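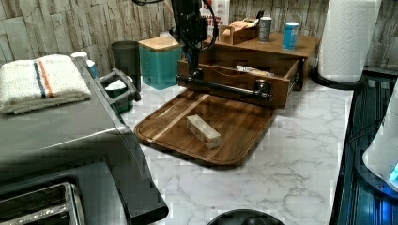
A folded terry-cloth towel with one navy stripe and one orange stripe.

Why Are Towels So Thirsty?

Spill a glass of milk and what do you grab? A towel! Not a plastic bag, not a raincoat, not the cover of your math book. Towels are amazing at drinking up spills, and the secret is hiding in thousands of tiny loops.

Get up close

Find a bath towel at home and look at it with your nose almost touching it. (A magnifying glass is even better.) See all those little loops sticking up? Cloth made this way is called terry cloth. A bedsheet is woven flat, but terry cloth has extra threads that pop up and curl over before they dive back down again. All those loops together are called the pile.

Loops give a towel lots more thread to touch the water with. More thread means more places for water to go!

Water likes to climb

Now for my favorite part. Water is made of teeny bits called molecules, and they love to stick together. They also love to stick to cotton. So when a drop touches a cotton thread, the first bits of water grab on and pull their neighbors along behind them. The water creeps into the narrow gaps between the fibers, and it can even go UP! Scientists call this capillary action (say it: KAP-uh-lair-ee).

Plants use it too. It helps water move from the roots through skinny tubes toward the leaves. So your towel and a sunflower have something in common.

How do they make the loops?

A towel loom uses two sets of long threads. One set is pulled very tight, like guitar strings. The other set is kept loose. Threads going sideways are woven in, and then they all get pushed forward together. The tight threads stay put, but the loose ones have nowhere to go, so they bunch up into loops. Pop, pop, pop, a whole row at once!

Samran Bunnag runs a loom at the Phetsri towel mill, and he let us come and watch one August morning. It is LOUD in there. Everybody wears ear protectors, and people talk with their hands. The loom we saw had 1,006 loose threads just for making loops, and every one of them has to be threaded through its own little hole before the weaving can start. Samran says his first one took him all day and he had to start over after lunch!

What about the stripes? Those are made with colored thread. If the stripe runs across the towel, the weaver switches the color of a thread going that way. Lots of towels also have a flat band near each end with no loops at all. Rub your finger over it and you'll feel the bump where the loops stop.

Try it: The Great Towel Race

You will need:
a strip of old towel
a strip of old T-shirt, the same size
a strip of plastic bag, the same size
a glass of water with a few drops of food coloring
a ruler
a grown-up to help with the cutting

Hang the strips over a pencil so the bottom ends just dip into the water. Wait 15 minutes, then measure how high the color climbed on each one. Which strip won? Did the plastic do anything?

If you want to keep going, try it again with a brand-new washcloth and an old one. New towels sometimes have a slippery coating left over from the factory, and water can roll right off until they've been washed. Fabric softener can leave a coating too.

Words to know

Fiber: a very thin hair-like piece of cotton or other material
Loom: a machine or frame for weaving cloth
Molecule: a tiny bit of something, much too small to see
Pile: the loops that stick up from the cloth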